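2/10/25
By Nowicki

Section 5: Adding your holidays and long weekends

By now you should have Harnuvel installed and your household set up (if not, go back to Section 4, I'll wait). This is the part I like best, putting the days off in! I do mine for the whole year in one sitting with a big mug of something, and then I don't touch it again until somebody's school calendar changes.

1. Open the Year view and tap the little flag in the top corner. You'll get a list of holiday sets. Pick "U.S. Federal" first, even if your job doesn't give you all of them.

2. Scroll through and switch off the ones you work. I work Columbus Day and always have, so off it goes. The day stays on the calendar in gray, it just stops counting as time off.

3. Tap Add Set again if your state or town has extras. Ulcombe has its Founders' Parade in June and I had to type that one in by hand. Use "Repeats on a weekday" and not "Repeats on a date" for anything like that, or it'll be wrong next year.

Note: Holidays that land on a weekend show up twice, once on the real day and once on the observed day. I thought this was a bug and wrote a pretty cranky email about it. Leave both. The fireworks are on one and the bank is closed on the other.

4. Go to Settings, then Long Weekends, and turn on Stretch. Harnuvel will now look for places where one or two vacation days get you a nice long break, and it shades them yellow. Type in how many vacation days you have left before you do this. If you leave the box blank it assumes you have none and shades nothing, and you'll sit there wondering what's broken.

5. Tap any yellow block to name it. Mine say things like "Lake" and "Mom's" and "do not plan anything."

6. For each holiday you host, open it and add a Guest List and a Who Brings What. You can copy last year's list over with the two little squares at the bottom. Please check it before you send it — I once invited 47 people to Thanksgiving that way, including a plumber.

Caution: Send Invites goes out right away. There's no draft step and no undo. Turn on Hold for Review (Settings, Sharing) before you let the kids anywhere near it.

7. Set your reminders. The default is 2 days ahead, which is fine for a cookout and hopeless for anything with a plane ticket. I use 2 weeks for Memorial Day and Labor Day and a whole lot more for Christmas.

Moving over from Briseto

If you kept your holidays in Briseto like I did for years, you can bring them along. Export from Briseto as a plain calendar file, then in Harnuvel choose Import and Merge. Don't pick Import and Replace unless you want to redo steps 1 through 3. My file had 184 entries in it and most of them were old birthdays, so give yourself some time afterward to clean up. Duplicates get a small orange dot. Tap the dot, keep the one with the notes in it, and move on to the next.

One more setting while you're in there. Under Display, set Week Starts On to Monday if you want your long weekends to sit together on one line. With a Sunday start they get chopped in half, and a Saturday trip ends up on a different row from the Monday you took off for it. Shared views pick this up the next time everybody syncs, so tell your family first or you'll get texts. Printing is in Section 6, along with the fridge-size layout.

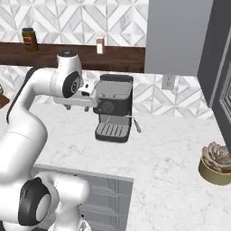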